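Search notebook Go
All entries Tags Archive

May 3, 2024
Bait matrix palatability, run 2, odorous house ants

Continues the October series. Goal is unchanged: find out whether the Cardoso gel base holds acceptance once the surface skins over, and whether the Tedov granule is worth carrying forward at all. No active ingredient in any of the blanks this time. Mixing the two questions in October made the mortality figures useless for acceptance.

Colonies: all from the Sistthorpe collection, split into boxes with two queens each. Starved of sugar before the run, water always available. Boxes with visible brood loss on the morning check were pulled and not replaced. That leaves 52 boxes in the run.

Treatments
Gel, fresh
Gel, skinned (left open on the bench overnight, same tube)
Granule, as received
Granule, ground and wetted to a paste
Sucrose solution on cotton, control

Placement is on a square of wax paper, same distance from the nest tube in every box. Paper gets weighed with bait before and after, with a matched evaporation blank in an empty box. The blanks matter more than I gave them credit for last time. Fresh gel loses enough water by itself to look like feeding if the correction is skipped.

Count method: workers with mandibles or antennae on the bait at each check. Workers standing on the paper don't count. Workers on the underside of the paper don't count either, although they were entered in October, so the two data sets can't be pooled for that column. Total contacts for the run: 3,883. Of those, 662 were on skinned gel.
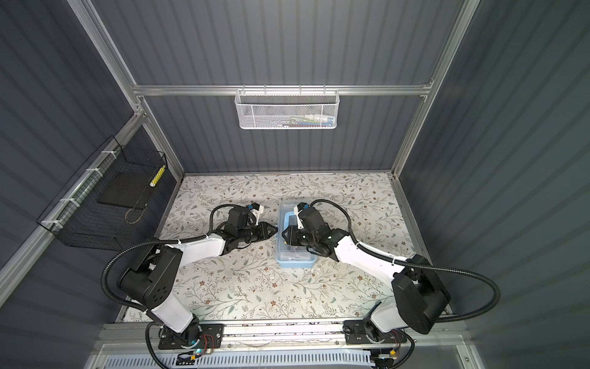 Fresh gel drew the early traffic and kept it until the second check, then fell off as trails shifted to the sucrose. Skinned gel was slower to recruit. Workers probed the edge where the skin had lifted from the paper and mostly ignored the top. Where I broke the skin with a pin, contacts went up at the next check, but that was done in only a few boxes and outside the protocol, so it goes down as a note and stays out of the table.

Granule as received was carried short distances and dropped. Several ended up in the refuse pile with dead workers. Ground paste did better than whole granule and worse than either gel. I would not read much into the paste result. It dries into a crust, and the weight change after correction is close to the resolution of the balance.

Problems
1. Fluon band on the older boxes is thin at the corners. Escapes into the moat tray, no cross-contamination found. Recoat before the next run.
2. Humidity logger stopped partway through the night. Bekaveo unit, same fault as before: it quits when the battery door flexes. Taped shut for now. Humidity for that stretch is missing and should be left blank in the sheet. Do not interpolate.
3. Gel tube was from an opened carton. Lot number is on the carton only, so please don't throw the carton out.

Provisional reading: the gel base is acceptable fresh, and the loss after skinning looks like a problem of access. If the sugars were changing I would expect probing followed by rejection, and what I logged was mostly no probing. A humectant change is the obvious thing to try. Raising the glycerin thins the gel, which will run on vertical placements, so that needs a slump test on painted board before anybody promises it to the field side.

Tedov granule: I'd drop it for this species. It may still suit pavement ants or anything that forages on protein and grease, and the remaining bag is in the dry cabinet if someone wants it.

To do
Recoat boxes, let cure fully
Order wax paper, same grade
Second evaporation series with the lid vents open
Slump test, two glycerin levels
Re-enter the October contacts without the underside column

Comments (2)
Shares 0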